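Keeping the minutes of a village that moved

Llinos Owen has translated other people's paperwork for 28 years. Most of it is contracts and court filings. For the last eight she has also worked, evenings mostly, on the letters and meeting records of the Nukberg weavers' society, whose members left home for jobs in Bragança and wrote back for decades.

We met in her office in June 2026. She made tea and apologized for the phone, which rang twice.

The project began with a request from Yaqin Zheng, a historian who was writing about migrant clubs and couldn't read the handwriting. "She sent me 12 pages and asked for a price," Owen says. "I gave her a price for 12 pages. Then she told me there were 400."

The handwriting was the first problem. The society's secretaries changed often, and each had a different way of shortening words. One wrote "m." for member, meeting and money. Owen spent a month on a list of abbreviations before she translated a full sentence.

"You want to guess, and you shouldn't," she says. "If I can't read it, I put a bracket and a question mark. Yaqin gets annoyed with the brackets. I leave them in."

What is in the records? Dues, mainly. Who paid, who was behind, who had been let off for illness. There are long arguments over the rent of a hall, and one over whether a man who had moved away could still vote by letter. He could, in the end, though the matter took three meetings.

"People expect homesickness," Owen says. "There is some in the letters. The minutes are about coal and chairs."

She works from scans but prints everything. She says she misses errors on a screen — dropped lines, a name spelled two ways — that she catches on paper with a pencil in her hand.
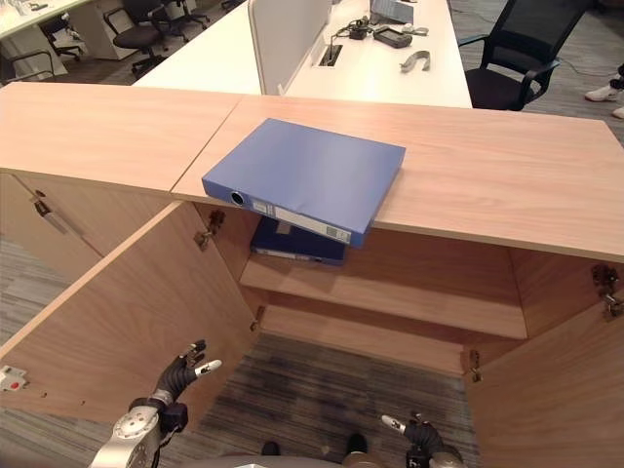
The names gave her the most trouble. Families changed their spelling after the move, and sometimes changed it back. Owen kept whatever spelling was on the page and left it to Zheng to work out who was related to whom. They disagreed over that at first. Zheng wanted one spelling for each family so that readers could follow them.

"I told her to put that in the index," Owen says. "The index is hers."

A small press, Flistari, will publish the translation in September with Zheng's introduction. Owen has read the proofs and sent back two pages of corrections. She has also been asked to look at a second set of letters, held by a cousin of one of the secretaries. She hasn't said yes yet. She wants to see the handwriting first.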